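# Why does a brick wall have gaps in it?

Look at a brick house and you may see thin slots near the bottom of the wall, with no mortar in them. Builders leave them there on purpose. They are called weep holes.

Brick soaks up water. When it rains for a long time, some of that water gets through to the back of the bricks. Most newer brick houses have an empty space behind the outside wall. Water runs down inside this space until it reaches a sheet called flashing. The flashing steers the water out through the weep holes.

If the holes are blocked, the water stays in the wall. In winter it can freeze. Ice takes up more room than water, so it pushes on the brick and can crack it.

The old school in Pristberg had this problem. Its weep holes had been painted shut. Andri Zürcher, a mason, opened 238 of them with a small drill. The job took 12 days.

## Try it with blocks

Build two short walls on a tray, one behind the other, with a space between them. Leave a small gap in the bottom row of the front wall. Pour a little water into the space and watch where it comes out.
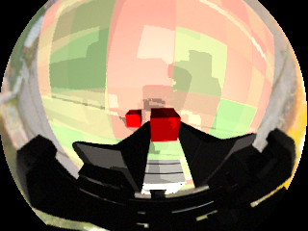

*Two red blocks with a narrow gap between them, in a computer-made picture.*

Now plug the gap with modeling clay and pour again. Check the tray after 15 minutes.

**Word to know:** *Mortar* is the paste that holds bricks together. It gets hard as it sets.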